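Vikitz Adds Rod-Top Dish Drying Rack to Its Kitchen Range

Black and silver model goes to retailers in August
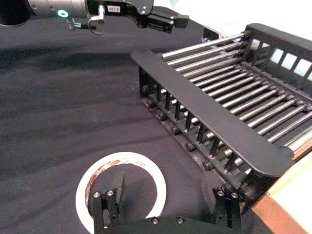

The dish drying rack on black cloth, with a roll of packing tape. Photo: Vikitz

DRARKURDALE, 2020-06-24 — Vikitz, a maker of kitchen storage goods, has added a dish drying rack to its countertop range. The rack has a top of parallel silver metal rods over a black lower frame with a row of short upright tines. Shipments to retailers begin in August.

The rods run side by side, with black dividers between their ends. Cups, bowls and pan lids are placed on the rods. The tines below are spaced evenly along the length of the frame. A thick black rail with a rounded end runs along the long side, above the tines. The end panel is black and has a row of rectangular openings that let air move through the rack from the side.

"Most of the design time went into the spacing," said Iolanda Holanda, product manager at Vikitz. "If the gap is too wide, a small glass tips. If it is too narrow, water stays on the rim. We went through 21 layouts before we fixed the final one."

Small round black knobs are set in a row along the base, where the frame meets the counter. The rack can be turned at an angle to the sink or set parallel to it.

Household trial

The rack was tried in 89 homes before the design was closed. Each household used it as its only drying rack and kept a written log of loads, spills and cleaning. The logs were reviewed by Rima Qaisi, who runs product testing at Vikitz. Two changes came out of the review: the dividers were made easier to wipe, and the end panel was stiffened at the corners.

"People move a rack more often than we expected — to clean under it, to make room for a cutting board, to carry it to another counter," Qaisi said. "They usually pick it up by the ends, so the ends had to be firm."

Packing and supply

Packing and distribution will be handled by Hamdan, which already ships the Vikitz shelf and drawer lines. Each rack goes into a single carton closed with tape along the center seam and both end seams. The first run is 307 cartons. Retail partner Mindmont will take 200 of them, and the balance will be held in Drarkurdale for smaller stores and replacement orders.

"The tape pattern is the same one we use on the drawer inserts," said Shadi Sleiman, warehouse supervisor at Hamdan. "The carton size is new — the flat stock had to be recut."

Care

Vikitz advises wiping the rods and dividers with a soft cloth and mild dish soap. Steel wool and abrasive powders should not be used. The lower frame should be rinsed when mineral deposits appear around the tines.

Retailers can request price lists and carton dimensions from Maysoun Hattar, trade sales, Vikitz, Drarkurdale. Press inquiries go to Shadi Najjar at the same office.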